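Week 7: Teleoperated demonstrations

Reading: Ranasinghe's notes on the Grokis controller, sections 2 and 3. Skip the poetry.

A demonstration is a promise to the policy that you meant everything you did. Hesitate over a trash can pedal and it learns to hesitate, with great devotion.
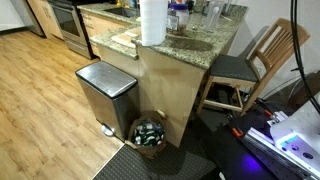 Drive slowly, keep both views open, and stop the recording before you celebrate. Label failed attempts as failed. Last year's set had 2,362 episodes, all marked "success," which says a lot about our optimism.

Logs go to Pranab Herath before lab.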